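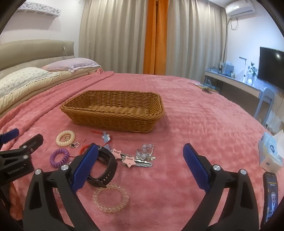 Will anyone at Mureck lose their job when Loris starts work?
Everyone on the housekeeping team keeps their job and their hours, and that's written into the contracts we signed in February.

I'm Trudy Tomoana, I run housekeeping at Mureck, and I asked to write this release myself because I'm the one who gets stopped in the hallway about it! We look after 655 furnished apartments, and starting this spring a tidying robot called Loris will take on part of the evening round in 412 of them. It picks small things up off beds and desks and puts them in a basket so we can change the linen.

If you've never cleaned a lived-in bedroom, you may not know how much of the job is that. Coil hair ties, star clips, bead bracelets, a watch lying on its side, a phone with the screen still lit - all of it on a fuzzy pink blanket with a wicker basket waiting in the middle. Every piece has to be picked up before the blanket can move. My back knows all about it.

Loris is learning from us. People on my team work with a hand-held gripper in each hand and do the pick-ups the way they'd do them on a normal shift, and those recordings go to the engineers at Dretuver. We have 3,914 recordings so far. Teaching shifts are paid at the senior rate, you sign up for them if you want them, and they end at 2 p.m. so people can get their kids from school.

Digby Henare has been making beds here longer than I have and he was dead set against the whole thing. "I still think it's slow with anything on a chain," he told me last week. "But I put that in my notes and they changed how it closes on small stuff, so fine, I'll keep writing notes."

What changes day to day: linen, bathrooms and the final check stay with people. Two of our cleaners, Manaia Stubbs and Marloes Martens, move into new floor lead jobs and decide which rooms Loris goes into and which it skips. If a tenant says no robot, then no robot, and one of us does the room the old way.

Staff with questions can find me in the Kingi building before the morning round. Press calls go to Angus Hapeta at the Mureck front office.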